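Savcombe Guest Rooms – Laundry and Folding FAQ
Last updated Jul 25, 2022, by Yolanda Prieto

Guests who stay with us for a month or more do their own washing, and over the years I have been asked the same handful of questions in the hallway, on the stairs and once through the bathroom door. I have finally sat down and written out my answers. If yours is missing, leave a note in the kitchen and I'll get to it!

Where am I supposed to fold everything?
On your bed, my dear, the way I do. The rooms don't have space for a proper folding table, and a made bed is the best flat surface in the house. Pull the bedspread smooth first, all the way to the corners, or you'll be folding lumps into your shirts. Start with the biggest thing you have, usually jeans, and lay them out full length before you do anything else.

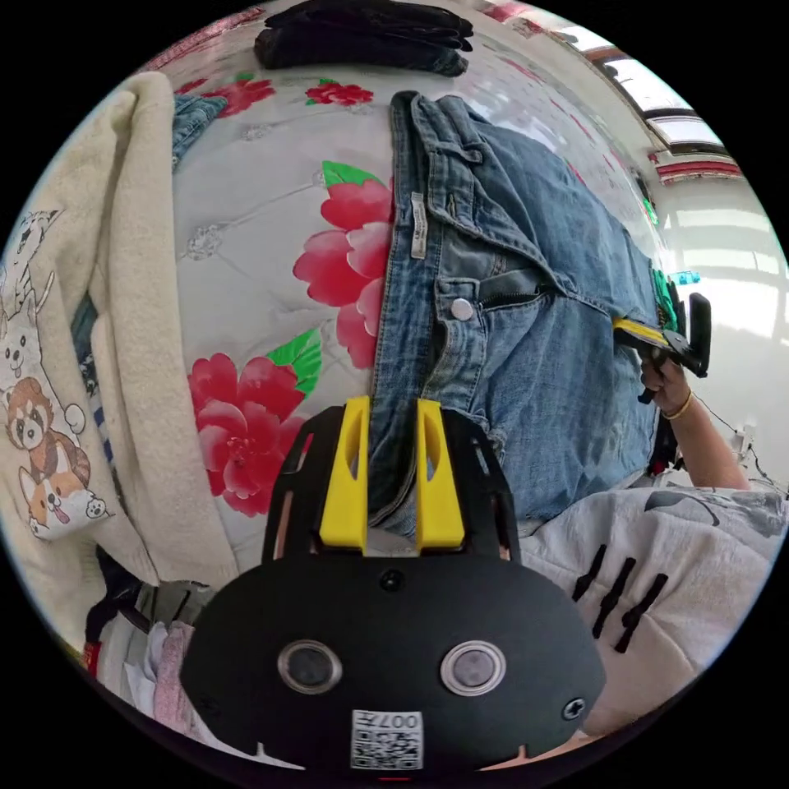 Then run your palms down each leg from the waist to the hem and push the creases out toward the sides. It takes a few seconds and saves you getting out the iron, which I'll admit is older than some of our guests and takes its time heating up.

Should I button and zip my jeans before folding?
I like to, yes. A closed waistband keeps its shape, and the two legs line up much more easily. Fold one leg over the other, tuck in the little point at the seat, then bring the hems up to the waist and fold once more. If you're short on drawer space, fold in thirds and stand them up on end.

What about frayed hems?
Leave them be if you like the look, but please turn the jeans inside out for the wash and snip off any long threads first. My cousin in Pukport lost a good pair to one long thread and a zipper, and she still brings it up.

Can I hang my sweaters?
Please don't hang the knitted ones. The shoulders grow points and the sleeves get longer every week. Fold them flat, arms in, and put them at the bottom of the stack where nothing can slide off them. T-shirts with a printed front should be folded with the print inside, so it doesn't rub against a zipper. And do sort the whole pile by kind before you fold – pants together, tops together, anything fuzzy off by itself so it doesn't shed on the rest.
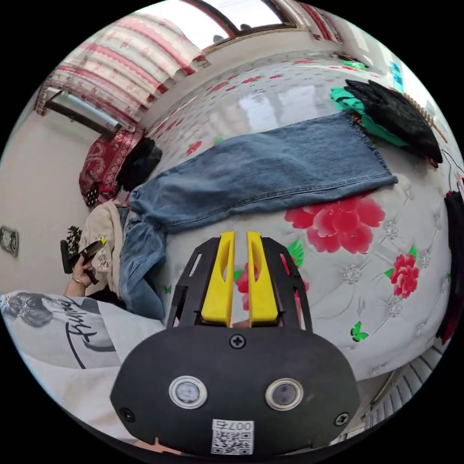 How much does a wash cost?
A token is 4 dollars at the desk and covers one full load. The line in the yard is free, and on a breezy July afternoon I would choose it every time.

May I wash the bedspread myself?
I would rather you gave it to me. The quilted ones get very heavy in the water, and I take them to Iglesias, the laundry on Tramatura Street, where the machines are big enough to let them move.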